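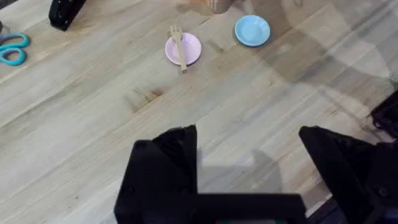 Lenuța Toma has been running the supper club in Grultonness for five years, and she still writes the menu on the back of an envelope. It meets once a month in the old hall, seats 23 people and has never had a website. I spoke to her in March, at four in the afternoon, while she was waiting for a pot of beans to finish.

She came to the town for a bookkeeping job at Ciobanu, the feed merchant, and knew almost no one. "I'd cook on the weekend and then eat the same thing until Thursday lunch," she says. "I asked two people from work over to help me finish a stew. They asked if they could bring someone next time."

Her kitchen could hold six at a squeeze. When the list got to 17 she went to see Sorin Mihăilă, who looks after bookings for the hall, and he gave her the room for the cost of the heating.

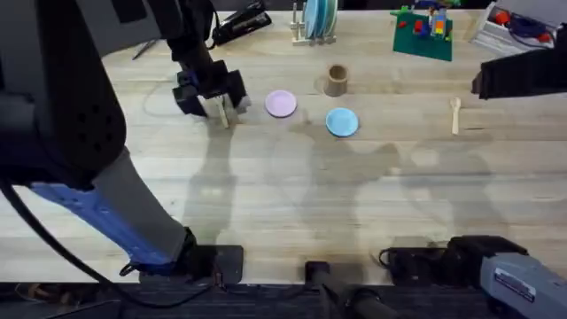
What goes on the menu

Most of the food is what Toma grew up with: sour soup, stuffed cabbage, polenta, plum dumplings in the colder months. She buys cabbages from a grower out at Ballotlow and pickles them herself in the shed.

"The first year I tried to be fancy," she says. "I did a fish thing with three sauces. It took all day and people were polite about it. The next month I did cabbage rolls and they scraped the pot."

She doesn't do a separate menu for children – they get smaller helpings of the same food. Vegetarians get the beans, which she cooks with smoked paprika and a lot of onion.

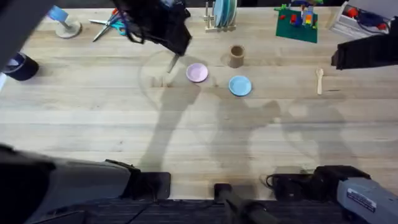
Money is the part she likes least. Guests pay what the ingredients cost, divided evenly, and anything left over goes into a tin for equipment. Last year the club spent $2479 all up, most of it on meat, flour and gas bottles. Toma would like to replace the crockery, but she is in no hurry. A small pink plate and a light wooden spoon are the sort of thing she'd happily buy second-hand, and she says a matching set would only make people nervous about breaking it.

"Sorin wants us to charge more and put some away," she says. "He's probably right. But I know who would stop coming if we did."

Mihăilă puts it a bit differently. "She'd feed the whole street for nothing if you let her," he says. "I just want there to be enough for a new oven when the old one goes."

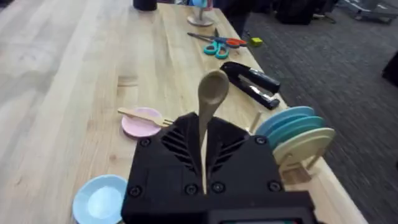
Plans for winter

The club will move its start time from seven to half past six so the older guests can get home earlier. Toma is also thinking about a soup night between the regular suppers, with bread from Fomance, the bakery near the station, if they can agree on a price.

She has been asked to run cooking classes and has said no twice. "I don't measure anything," she says. "I'd be standing there telling people to add flour until it looks right."

The beans were ready by five. She tasted them, added salt and put the lid back on.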